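Week 5: Reading a vendor's claims
Case: the Drototum hand-held gripper kit

Drototum sells a gripper you carry round the house. You do a chore with it, it records, and the firm's training service, Zornari, promises a robot policy at the end. The brochure says 500 recordings per task are enough. It doesn't say which task, or what counts as a success.

Take putting shoes away. The cabinet doors are already wide open, one shoe is on the shelf, and the orange pads are either side of the heel of the other. Would the same policy cope with closed doors — or with a boot?
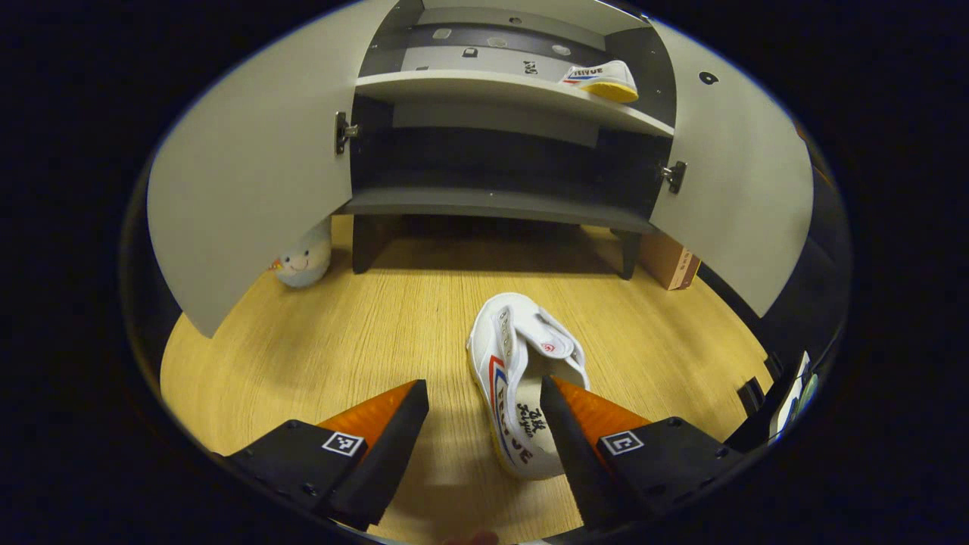
Questions to put to the seller

1. Uwe Nolte's review for Trurcombe gives 56 successes but no number of attempts. Ask for it.
2. Were the test shoes also in the training set?
3. The markers on the fingers can be hidden by a door or a shelf. What happens to those recordings, and do you still pay for them?
4. The top plan allows 3,000 recordings. Who checks them?

Bring written answers on Tuesday. "The demo looked good" will not be marked.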